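Subject: Re: [kitchens] Undermount sink, reveal or flush?

On the afternoon of February whatever-it-was, someone wrote:

> We are replacing the counters in a galley kitchen and the fabricator
> wants to know by next week if the sink cutout should be flush with
> the bowl, or leave a bit of the sink edge showing. He is pushing for
> flush. We have hard water and two kids. The sink is the Mulix single
> bowl, 19 inches front to back. Does it matter which one we pick? Also
> is sealing the stone every year really needed?

It matters more than the fabricator is letting on. I have had both, in two different houses, and I would go with the reveal.

With a flush cut, the stone and the bowl are supposed to line up exactly. When they do, it looks very good. The cutout in our first house lined up along the front and was off by a hair at the back left corner, and that corner collected gunk for six years. A small reveal, an eighth of an inch or a bit more, hides that kind of error. You can also get a cloth onto the edge of the sink and see if the caulk is going.

The third choice is a negative reveal, where the stone hangs over the bowl. Don't do that with hard water. The scale builds up on the underside and you will be feeling for it with a toothbrush.

On color, we have a white bowl now and I would get it again. People warned me about stains. Tomato and curry leave a mark if a plate sits overnight, but baking soda has taken care of it so far. Metal pans do leave gray lines. The Ronda powder takes those off – go easy with it and rinse well.

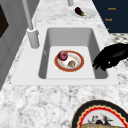 White rectangular undermount, single bowl, gray and white marble

On sealing, it depends on the stone. For marble I would say yes, and more than once a year right next to the sink. Put a spoonful of water on the counter and leave it for 15 minutes. If there is a dark spot when you wipe it up, it needs sealer. We use Tindent, the water-based one, and a bottle has lasted us through three rounds. Keep in mind that sealer does nothing about etching. Lemon juice or vinegar will dull polished marble no matter what you put on it. If that is going to bother you, ask for a honed finish, where it shows less.

Some things to settle with the fabricator before he cuts:

- Ask how the sink is held up. Ours has clips plus silicone. I would not accept silicone alone on a bowl that size.
- Get the reveal written on the drawing in inches, all four sides.
- Have the actual sink on site. The paper template that came with ours did not match the bowl.
- Check the faucet hole against the backsplash. A lever that tips backward needs room.
- If your base cabinet is 38 inches wide or less, measure for the clips too.

We paid 2124 for the counter, with the cutout and polishing included and the sink separate. The quote from Reddy was lower but they charged extra for the polished edge inside the cutout, and by the time that was added the gap was only 91 dollars. Ask about that one up front.

Caulk color: get clear. We let them use white, and it has yellowed along the back.

If he still wants flush, ask to see one he did a few years ago and look at the back corners.

--
To leave this list, send a blank message with "unsubscribe" in the subject line.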